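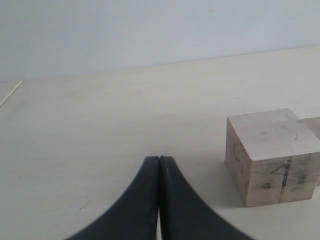
The Skonau study asks a fairly modest question, which is how much a robot can learn about picking up and arranging simple blocks if it is only ever shown a small number of good attempts by a person, followed by a great many attempts of its own. We work with plain wooden blocks, a pale table and one arm, and we have kept it that way from the start. The view from the wrist is what the method mostly relies on, and it is a humble sort of view: the two black fingers closed in the middle, a cube off to the right with a rough 4 on its front, and a good deal of bare table. We get asked about the work quite often, so we have gathered the usual questions on this page and tried to answer them properly. It was last looked over on Tue 21 May.

What is the main result?

With 25 demonstrations from a person and 1004 practice attempts by the arm, the learned policy did as well on our block tasks as one trained on 700 demonstrations and no practice at all. We were very pleased with that! Collecting demonstrations is slow and rather tiring work, whereas practice attempts can tick along with somebody keeping half an eye on them from the next desk.

Does that mean demonstrations don't matter?

Oh no, they matter a great deal. When we left them out and let the arm begin from nothing, it spent most of its practice time pushing blocks about and hardly ever got hold of one. The first few demonstrations seem to do most of the good, and the benefit tails off after that (the curve is in the second figure of the Wernau report, for those who like a curve).

Why is it called the Wernau method?

We drafted the first version during a very rainy week in Wernau and the name stuck to the folder, then to the code, and by the time anyone thought of something more descriptive it was on the report as well.

How does the practice stage work?

The arm looks at the blocks, chooses one and predicts how likely it is to get a firm hold from where it is. If the prediction is low it shifts a little and looks again, up to a fixed limit. Each attempt is then scored and stored alongside the prediction, so the method learns from the grip itself and also from how wrong it was about its own chances. That second part is the bit we think is new, and it is the part we would most like other people to try and pick holes in.

What makes a block hard to pick up?

Mostly its neighbours. A cube on its own is easy enough, and the arm manages those well quite early in practice. Two blocks side by side are another matter, as the fingers have to find a way down between them or round the outside, and a block sitting at a tilt adds to the trouble by offering a sloping top where the method would like a flat one.

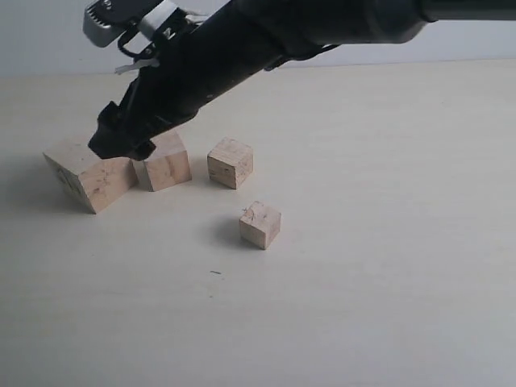

The gripper over the join between the large tipped block and the cube next to it.

Why do you use a wrist camera as well as a wider view?

The wider view is good for deciding which block to go for, and the wrist view is better for the last stretch, when small errors count. We did try each of them alone. The wide view by itself gave us a lot of near misses, and the wrist view by itself made the arm forget about blocks it could no longer see, poor thing.

Would it work on things other than blocks?

We don't know yet, and we would rather say so than guess. Our colleagues at Tollberg are trying it with soft packets and have found the scoring stage needs changing, as a soft packet can be half held in a way that a block can't. We will link to their write-up when they are happy with it.

Can I have the data?

Yes, gladly. The full set has 1294 recorded attempts, which includes the practice attempts above and a separate group we kept back for testing. It is stored in the Garg format, and there is a short reader script in the same folder. Do look at the notes file first, please, as the early recordings use a different naming order and it has caught out several people already (including us).

How long does training take?

Roughly a day on the desktop machine we use, most of it taken up by the practice stage. The learning from demonstrations is quick by comparison and can be run over lunch.

I tried it and my results are worse than yours. What should I check?

Start with the alignment between the two views, which is the cause more often than anything else. After that, have a look at the lighting, as strong shadows next to a block seem to upset the prediction of a firm hold. If neither of those helps, write to us through the contact form with your settings file attached and we will go through it with you. Replies can take a little while in May when the reports are due, but we do read everything that comes in.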